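Against the tidy toy kitchen

37 comments
246 shares

My sister-in-law sent me a link in October to a play kitchen that cost 800 dollars. It had a farmhouse sink. It had a rangehood, for extracting the fumes of nothing. The maker, an outfit called Hauser, described the finish as "oat", and in the product photos a child in a linen apron stood before it with her hands at her sides, as though she'd been told the settlement hadn't gone through yet.

I would like to speak against this kitchen, and against the whole school of thought that produced it, which holds that a child's pretend cooking should look like the real cooking of somebody with a very good income and no appetite.

My qualifications are modest. I have raised two children through the serving-you-soup years, and I now spend one morning a week on the mat at the Medton playgroup, where I am brought things on plates. I have eaten a great deal of felt. I have sent back a block of wood for being underdone, and been told by a three-year-old in gumboots that it was meant to be like that. I've had worse service in Medton proper, and paid for parking.

The first thing you notice about people who've bought the oat kitchen is that they spend a lot of time putting it back. The wooden lemon has a spot. The little whisk has a hook. There are adults in this suburb who can't find their own car rego papers but will cross a room to return a miniature colander to its peg, sighing, while the cook in charge is still using it. The child learns fairly quickly that the kitchen is something of Mum's that she's allowed to stand near.

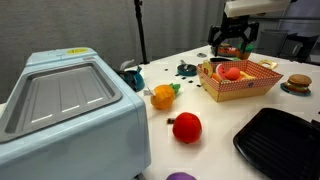 A good toy kitchen ought to be a bit of a mess, and it ought to be a mess of different things. Colours should argue. Materials should argue too. Give me a pale blue plastic cooker with a yellow sticker on it, a plush tomato, and one of those red-and-white checked cardboard trays with the watermelon slice in among the other tucker, and I will show you a kitchen with a functioning economy. The pineapple is orange and plush and no one under six has ever lodged a complaint. Put a teal kettle near it and a small frying pan, and you could run a pub.

What I like about the cardboard tray in particular is that it belongs to a lower order of dining. It comes from the fete, the footy, the fish and chip shop with the fly strips. Children know this food. They've seen it handed over a counter by a person in a hurry, and that is the part they want to play. Very few of them want to be a private chef. They want to take money off you and tell you there's no more chips.

The tasteful kitchen can't cope with any of this. Its food comes in a matching set, painted in what the box calls earth tones, and a muted carrot is a hard thing to get worked up about. Plush produce, on the other hand, can be thrown. It can be sat on, put to bed, carried to the shops and posted behind the couch. I concede that it can't be wiped down, and that anything fluffy in a house with toddlers eventually takes on a history. You put it through the wash in a pillowcase and try not to dwell.

I know the counter-argument, having had it put to me over a real sink. Plastic is ugly, plastic is forever, and you have to look at it all day. Fair enough. The answer to plastic being forever is to get it second-hand, which is how most of the decent stuff moves about anyway. The op shop at Ferutby has a whole shelf of it, sold by the bag, and no two pieces in any bag have met before. As for looking at it all day - you are looking at your phone. I've seen you.

There was a petition going at one stage to get our playgroup into the Meststead range, all birch and soft corners. It came with a mood board. I voted against, and so did a man whose daughter had that morning served him a shoe.

My sister-in-law bought the 800-dollar one. It's lovely, I'll say that. When I visited, the farmhouse sink held a bowl of decorative pears, and my niece was under the dining table with a saucepan and a wet teabag, doing a roaring trade.

1,891 views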